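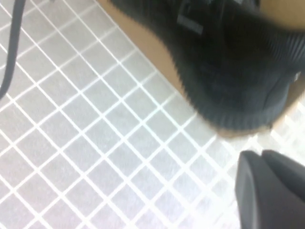
Tip 4: Shoes on a tiled floor

Small tiles mean a lot of grout, and white grout remembers every pair of runners that ever crossed it. Mine is in the laundry, where a previous owner with strong nerves chose white for the one room everybody enters from the garden.

Bring knit shoes in, knock the soles together outside, then park them on cardboard. A flattened carton does the job of a boot tray and costs nothing. I did buy a proper tray once, a Vindis, $43, and it cracked by March. The carton gets swapped when it goes soft and the old one goes in the recycling.

Black knit hides mud beautifully and shows lint like a confession. Go over it dry with a soft nail brush, along the ribs, before any water gets near it. White stitching wants an old toothbrush and a dab of dish soap, and a bit of patience.
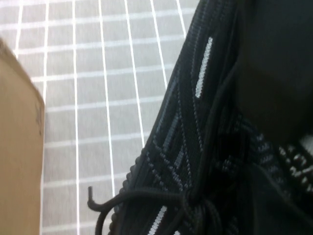
Stuff the toes with newspaper afterwards and leave them out of the sun. I have tried the dryer. The dryer and I no longer discuss it.

Keep one decent box for the off-season pairs, stood against the wall where you'll trip over it and therefore remember it. Write what's inside on the end, not the lid, as the lid will be under something else within the week.

For the grout itself: bicarb and water mixed to a paste, ten minutes, stiff brush, rinse. Skip vinegar – it's hard on unsealed grout, whatever your aunt says. Mop with the lines where you can, and change the bucket when the water goes the colour of tea.

Tip 5: Cords along the skirting

Stick-on clips, one every arm's length. Wipe the wall with metho first or they'll be on the floor by morning.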